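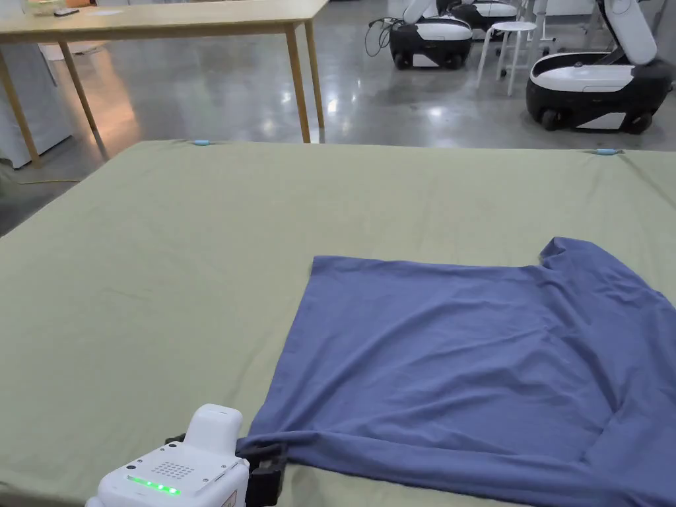
## Folding T-shirts on a Friday

I have been trying to get my T-shirts down to one drawer. There were 54 of them when I started in July, which is too many for one person, and most were stuffed in whichever way they would go.

Imogen Heywood showed me how she folds hers and I've stuck with it. You lay the shirt flat, front down, and get the creases out with your hand before doing anything else. Bring one side in to the middle, turn the sleeve back on itself, then do the same on the other side. Fold the bottom up to just under the collar and then in half again.

The bottom corners are where I go wrong. If the hem is bunched when you start, the whole thing ends up lopsided and you may as well shake it out and begin again.

A cloth on the table helps. Cotton slides about on a bare top and I found I was chasing the shirt round. A green cloth held along the edge with a couple of clips does the job, and you can leave it on all afternoon. The bare white table is fine for the pile waiting to be done.

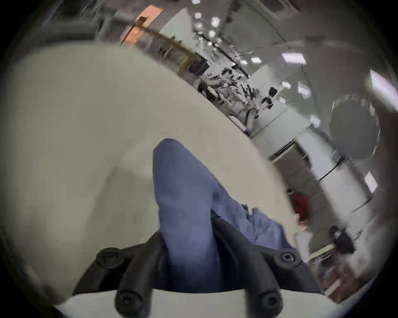 *Blue fabric, in a heap on the white table.*

Satish Awasthi rolls his instead and says they take up less room. I tried it for a week and couldn't tell which shirt was which. The drawer shuts now, anyway. Jumpers next.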